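Two Phones, One Chassis: An Interview With Shuk-fan Wan of Fludier

Fludier will release two phones this fall, the Drakora and the smaller Varma. The company has confirmed the names, the shared processor and the length of software support. It has not confirmed prices. Shuk-fan Wan, who heads the handset division, met with us in January at the company's offices to discuss how the two models differ and why the company chose to announce them before they were ready to ship.

Wan has been with Fludier since its first handset and has overseen every model in the line. She was joined for part of the conversation by Soo-ah Tak, the lead engineer for power and charging.

The decision to speak early was hers. "Our customers keep a phone for a long time, and many of them are at the point of replacing one now," Wan said. "If we stay silent until the fall, they buy something else in the spring and we do not see them again for years. I would prefer that they have the facts and decide for themselves whether to wait."

The most important of those facts, in her view, is that the Drakora and the Varma run on the same processor and carry the same amount of memory. Earlier pairs from Fludier did not. The smaller phone was given the older chip, and buyers who wanted a compact device had to accept a slower one.

"We received a great many letters about that," Wan said. "They were polite letters, for the most part. They said that having small hands was no reason to be sold last year's parts." 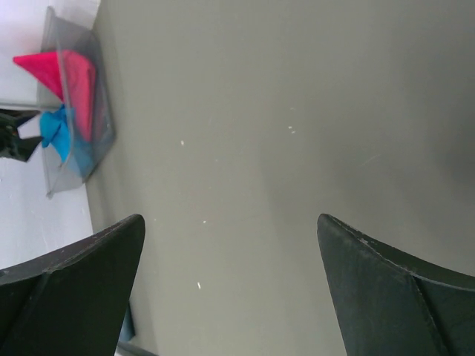
She acknowledged that the change carries a cost. A smaller body has less room to spread heat, and the Varma will lower its processor speed sooner than the Drakora during long games or extended video recording. Fludier intends to print that limitation on the product page, next to the specifications, in plain terms.

The battery is the other main difference. The Varma holds 3549 milliamp hours. Tak, who was responsible for that figure, declined to round it. "The marketing department asked whether we could say 3600," she said. "The cell is 3549. That is what we measured, so that is what goes on the box." The Drakora has a larger cell, though Tak would not give its capacity while two suppliers remain under consideration.

Both phones charge by cable at 43 watts. Fludier had tested a faster system and set it aside last year. Tak said the faster charger brought the battery to full only a few minutes sooner and left it noticeably warmer at the end of each cycle. Her team judged that most people would never notice the minutes but would notice a tired battery in the third year.

Wireless charging is present on both models, at a lower rate. Tak described it as a convenience for the nightstand or the desk and advised against relying on it during travel.
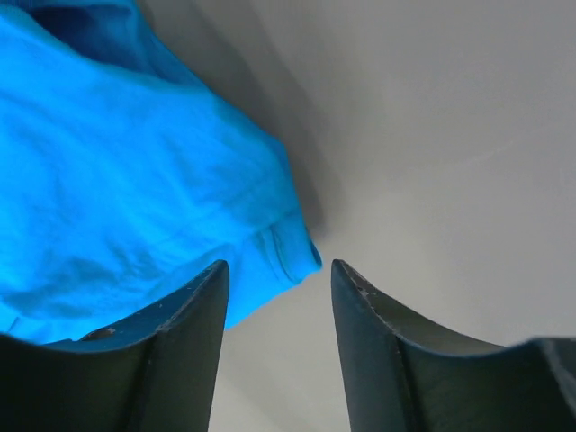 On the matter of cameras, Wan was more guarded. Each phone has a wide and an ultrawide lens on the back. The Drakora adds a telephoto lens, and she does not expect that to change before release. The main sensor is the same in both, and it is larger than the one in any previous Fludier phone.

"I am careful about camera promises," she said. "The hardware is finished. The processing is still being adjusted, and it will go on being adjusted after the phones are in stores. We should be judged on the pictures people take in December, and I would not ask anyone to order on the basis of a slide."

She did describe the team's priorities. Skin tones come first, followed by motion indoors, where earlier Fludier phones tended to blur children and pets. The third is strong color. The previous model was criticized for pushing bright colors until they lost their detail, and the company has rewritten that part of the software.

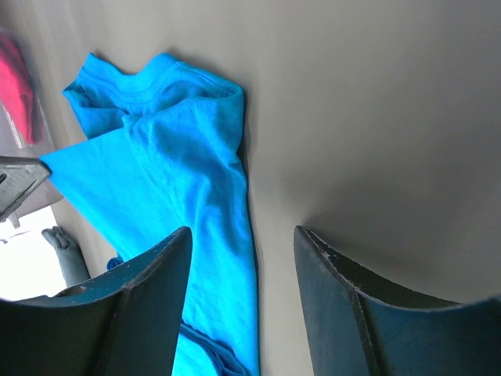

The new color processing is applied by default and can be turned off in the camera settings. Wan said the older software treated any saturated area as a single block, with the result that clothing in particular came out looking like colored paper. Her usual illustration is a cotton t-shirt in a vivid turquoise-blue, left crumpled on a pale gray surface. A good photograph of it should keep the darker blue in the folds and the double line of stitching on the collar, and the gray beside it should remain gray. "It is an ordinary thing to photograph, and it is difficult," she said. "If the camera can hold the knit of the fabric and the shadow in the same shot, most of what people point it at will be fine."

The display is the area in which the two models are closest. Both use flat panels, a departure from the curved glass of the last generation. Wan said repair shops had asked for the change and that screen protectors fit better as a result. Brightness is identical. The Drakora can lower its refresh rate further when the screen is still, which saves some power when reading.

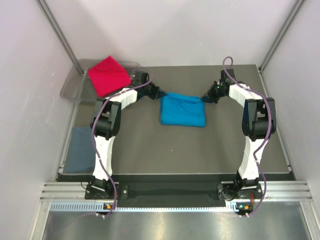
Two robotic arms above a blue folded cloth.

Software was the subject on which Wan spoke at greatest length. Both phones will ship with Zadico, Fludier's own interface, in a version that has been reduced considerably. The company removed 20 preinstalled applications, among them its own browser and its own notes program. Those who still want them may download them.

"We had been adding for years and had never taken anything out," she said. "Each application had a manager and each manager had a good argument. In the end I asked to see how many people opened each one in a month, and the meetings became shorter."

Security updates will be provided for six years on both models. Owners of current Fludier phones will receive the new version of Zadico as well - the last two generations in full, and the one before that without the new camera features.

Pricing will be announced closer to release. Wan would say only that the gap between the Varma and the Drakora will be nearly 100 dollars smaller than the gap between the two phones they replace. Asked which of them she intends to carry, she said she has been using a Varma since it was first able to make calls, and that Tak has the larger one.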